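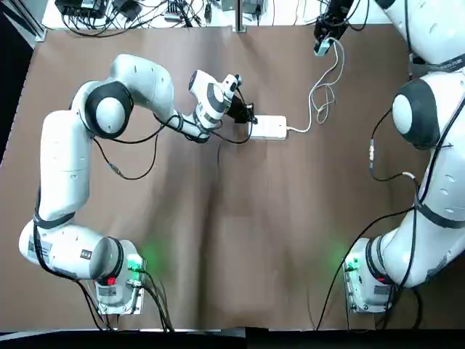
I've hated ironing for as long as I've been old enough to be asked to do it. So last November I quit. I put the board out on the curb in Girkerley, somebody took it within the hour, and I haven't missed it once.

My friend Agnes Sjöberg thinks this is a slippery slope. She irons pillowcases. She irons dish towels! I love her dearly, but I've done the math on my own habit and it came to nearly 130 hours in two years, mostly on shirts that looked slept-in again by lunch.

What gets me is how much of it is for show. A tablecloth with creases holds up a plate of spaghetti just fine. Linen is supposed to wrinkle – people pay extra for it to wrinkle – and then we stand there steaming it flat before company comes over. Why? My guests are looking at the food, and if they're looking at the cloth I should probably cook better.

I'll grant you weddings, funerals and job interviews. For those I hang the shirt in the bathroom, run a hot shower and hope. If that fails, the cleaner down the street will press it, and I'm happy to pay.

The outlet by the laundry shelf has gone to better things too, like my phone and a radio.

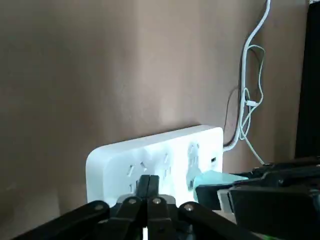 But what about the kids?

Mine are 14 and 2. The big one wears hoodies, and the little one is covered in banana. I rest my case.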